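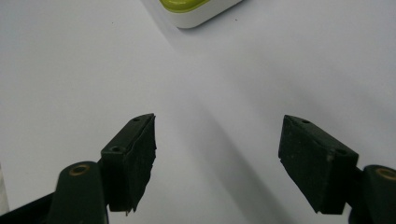 Got the Piria hand grippers in January, one pair, used them pretty much daily since. Short version: good tool, bad pads. You hold one in each hand, do the job yourself, the recording goes to the robot later. The pads are where my money went. The rubbery face on the left one is scuffed all over and there's a strip peeling off along the bottom edge, ragged, hanging down past the corner. Right one is just dusty and smudged. Two small holes on the top face of each pad, so I'm guessing they unscrew, but the manual skips it. Emailed Zudden (the shop) about spares, got a price list for something else.

Weight is fine. First hour your thumbs complain, then no. Trigger pull is light, lighter than the Conum set I had before, and you can feel when you've got hold of something. Matters a lot with an egg. My test job is an egg and a green soap dish, small stuff, paper over the table so the background stays plain. 200 takes is my target per task and I got to 91 before wanting a break. With the Conum I'd quit at 46, sore wrist.

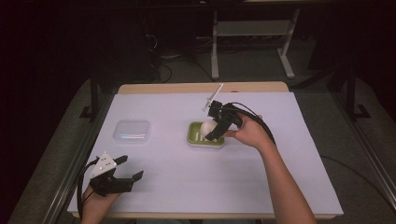 Cables. One per gripper and they are thick and stiff. Right one goes over my wrist and drags whenever I reach across, I've learned to move my whole arm insted of bending the hand. A softer cable would be worth another star. Chenxi Fan has the same pair and straps hers to the forearm, says it helps. Haven't tried.

Markers on top – the plate on the left one, the thin arm on the right – stick up more than I'd like. Keep them in view, don't lean over the table. Took me a week to stop leaning. 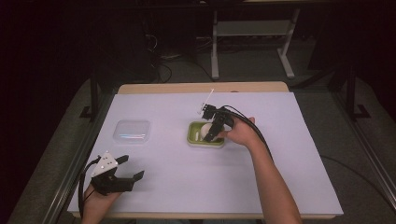 Software is ok. Export is slow, 1,034 clips took all night. Trimming is easy tho, and bad takes go away with one key. Qiuyue Zou prefers driving the arm by remote and her results are neater than mine, but she gets far fewer takes in an afternoon. For pick and place I'd still go by hand.

Four stars. Would be five with a spare set of pads in teh box.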